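Bench notebook, September, 4:15 pm

Surface trial for the sorting table, continued. Rania Kabbaj wants to settle on the marble pattern before the Monstead order goes in. I'm still not sold on it.

Her case is that it looks clean and people treat a nice surface better. Maybe. I've heard the same said of every bench top we ever bought, and they all ended up with coffee rings. What I care about is finding small things on it, and a pattern this busy is a poor start. Gray and white with dark wandering veins means that anything thin, dark or pale has somewhere to hide. The sample card from Hano was the size of a playing card and looked calm enough. A full sheet is another matter, because the veins bunch up in places and leave other places almost bare. So the answer depends on where you drop the thing, and the card doesn't tell you that.
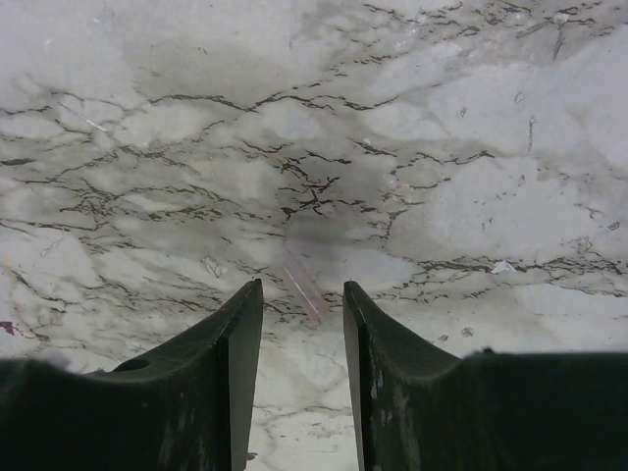 The clear and half-clear pieces are my main complaint. A faint pinkish strip shows up because of its color, and only just. I would not bet on an uncolored one. White specks are nearly as bad: one sitting on a vein looks like a scrap of paper if you already know to look, and like part of the stone if you don't. I wiped the old plain top for years and never had to ask myself whether a mark was dirt or decoration.

Tried the pick-up test this morning with the offcuts. 78 pieces scattered, 15 not found on the first pass. Rania says I was rushing. I was going at my normal speed, but fine, she can do the next one herself with the lamp moved over.

Price: Tesura quotes 300 for the patterned sheet, 360 with the edge finished. Abdel Rahman wants the finished edge. I don't see what it buys us, given that the long side goes against the wall.

To do:
- repeat the test with a plain gray sheet, same offcuts
- try the lamp low and from the side
- ask Hano if there's a version with fewer veins (they'll say yes, get a full sheet before believing it)
- hold the Monstead order until both tests are written up here

R.K. to initial if she agrees. If she doesn't, write why under this.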